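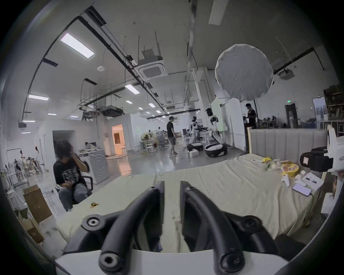 Snacks, two controllers and a phone on the bed.

4. Pairing a second controller

I do this part sitting down with the Pavcombe box already on (see step 3 if yours isn't).

1. Open Settings, then Players, and pick Add.
2. Hold the pair button on the new controller until the light blinks fast. Mine takes roughly 40 blinks to settle - just wait.
3. Type in the code on the TV. If it asks for the factory one, that's 1611.
4. Press any button to claim the Player 2 spot.

Note: if you're on the older Dutton firmware (anything before 275), Add is hiding under Accessories. Took me ages to find it!

Caution: don't charge a controller while it's pairing. I got error 618 that way and had to start over from step 1.

Next up is sound, and I'll go through the Fu headset first.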